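Date: 4 January 2023
Subject: Re: [trida-walkers] Snacks and stops on the February walk

Somebody wrote:
> Are we still doing the long way round by Rønning, or has the bridge put paid to that? And is there anywhere to buy food after Idov?

Happy new year all! Yes, still the long way, the bridge is open again and I walked over it last week without getting my feet wet. The climb out of Idov is 462 metres if you believe the sign (my knees say more), and then it's flat nearly to the end.

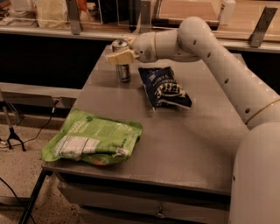

As for food, the shop at Idov shuts at lunchtime in winter and after that you've got nothing until Flevon, so please stock up before we set off. I'm bringing soup and far too much fruit cake – come and find me.

The hut at the top sleeps nobody but it does have a stove and benches, and we can stop there as long as we like provided we're off the ridge before it gets dark. 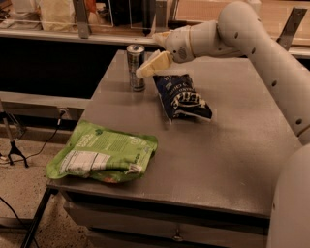

Can and crisps, on the grey table

Coach money next. It's 300 for the whole coach, so the more of you who say yes the cheaper it gets. I do need to ring them soon, so a quick yes or no would be lovely, even if you're not sure about the weather. 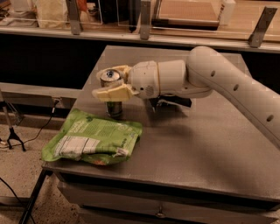 One of you has already written to ask whether dogs can come on the coach, and could we please not have the back row again. Dogs yes, on a lead. Back row, I'll try!

Boots and not trainers, please, the lane past the quarry was a proper bog. A spare pair of socks wouldn't hurt either – and bring a torch.

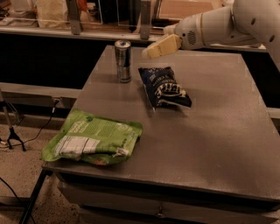 Another reply came in while I was typing, saying the 136 bus still goes back from Flevon in the evening, so anyone who'd like to stay on for supper can get home that way. I'll check the times and post them here.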